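What Skakby Bought: Reading a Cloth Mill's Order Book
Student project report, Local History and Everyday Life
Submitted 9 Feb 2021

1. Where the project started

I wanted to find out what ordinary people in Skakby wore in winter when the Dirnolgate mill was still running. The usual books on the town have plenty about the owners and the flood and the railway, and almost nothing about coats. Then I learned that one of the mill's order books had survived in the town archive, and I changed my whole plan within an afternoon.

The book is a thick ledger with a cracked spine. It has 273 entries in it, written by at least two clerks, one with lovely round handwriting and one who seems to have been in a terrible hurry. Each entry gives a date, a buyer, a kind of cloth, a length and a price, although the hurried clerk often skips one of these. I copied every entry into a spreadsheet by hand. That took most of December and I enjoyed it far more than I expected to. After a while you start to know the buyers!

My questions were simple:
- What kinds of cloth did people order most?
- Did the colors change over the year?
- Who bought finished goods and who bought cloth to sew at home?

2. The words for cloth

The first problem was vocabulary. The ledger uses words that I had never seen, and some that I had seen but got wrong. "Fulled" was the big one. Fulling means working woven wool in warm, soapy water until the fibers catch on each other and the cloth shrinks and thickens. A fulled cloth can be brushed afterward so that the surface turns soft and a little fuzzy, and the weave more or less disappears from view. True felt has no weave at all. It is made straight from loose fibers, and the two are easy to mix up if you only look at the surface.

The clerks also write "double," "half" and "plain," and I spent a long time on these. My best guess is that they refer to weight, since the doubles always cost more per length. The prices fit this reading in nearly every case. There is a handful of halves that cost as much as plains, and I could not explain them. They may have been dyed specially, or the clerk may have slipped.

Gray is everywhere in the book. There is "light gray," "gray," "iron," "dark" and one entry that says only "the gray as before," which made me laugh out loud in the archive.
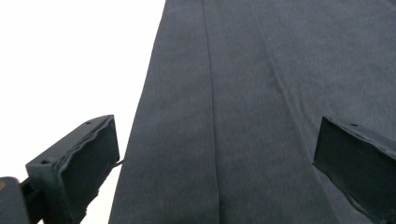

Fig. 1. Dark gray cloth with a soft, brushed surface.

I had imagined that gray was simply the cheap choice, made from undyed wool. The ledger tells a more interesting story. Light gray is indeed the cheapest, but "iron" and "dark" cost more than brown and nearly as much as blue. Somebody was paying extra for a deep, even gray. It hides coal dust and mud, and it would have looked respectable at church and at work. I think a dark gray coat in Skakby was something you saved up for.

3. Who ordered

I sorted the buyers into three groups: shops, tailors and households. This was harder than it sounds. The name Kováčik appears again and again, sometimes with very long lengths and sometimes with just enough for a skirt. At first I put all of it down as one shop. Then I noticed that the addresses were different, and an old street list confirmed that there was a tailor and a separate household by that name, on opposite sides of the river. I had to go back and redo that part of the spreadsheet.

The household buyers turned out to be my favorite part of the project. They order late, often when it is already cold, and they order short lengths. A few come back within weeks for a little more of the same cloth, and I picture someone cutting out a sleeve and finding that it would not fit on what was left. (I sew a bit, badly, and I have been that person.) The shops order early in the year and in bulk, as you would expect from people who had to plan ahead.

The tailors are steady all year round. They buy almost no light gray. They also buy linings and canvas, so a tailor's order can be read nearly like a recipe for a coat.

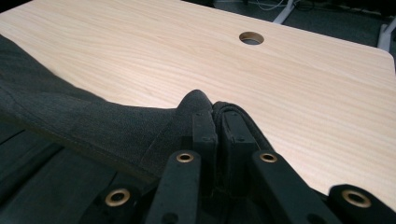 LAMORA KOVÁČIK
Second-year student, Local History and Everyday Life

4. Trying things out for myself

Reading about cloth only gets you so far, and I wanted some feeling for the lengths. One household order from the ledger is so short that I doubted it could be for a garment at all. I drew out a simple vest pattern from an old sewing manual, cut the pieces from newspaper, and laid them out on the floor inside a taped rectangle of the same size as the order. They fit, with a strip left over about as wide as my hand. If you turn the back piece upside down you gain even more room, but only if the cloth has no nap. On brushed cloth the fibers lie in one direction, and a piece turned the other way can catch the light differently and look like another shade.

That small test changed how I read the short orders. I had marked 30 of them as "mending or patches" and I now think a good part of them could be vests, children's clothes or caps. I have changed the label in the spreadsheet to "small garment or mending," which is less exciting but safer.

5. What I could not answer

The ledger does not say who wore anything. It does not cover secondhand clothes, which must have been a huge part of what people had on their backs, or things that were handed down or remade. It also covers only the customers who bought straight from the mill. Anyone who bought from a shop is hidden behind the shop's name.

The color question is only half answered. Blue does go up in spring, and the dark colors do go up in fall, but the hurried clerk leaves the color out so often that I do not trust the pattern in the later pages.

6. If I had more time

I would love to compare the book with a tailor's own records, if any survive. The archive has a box of unsorted receipts from the river streets that I only got to peek into. I would also like to go through the linings properly. There is one striped lining that keeps turning up next to the "iron" gray, always in small amounts, and I still have no idea what it was for.

Local History and Everyday Life, student reports | Contact the course office | © 2021 the author | Back to top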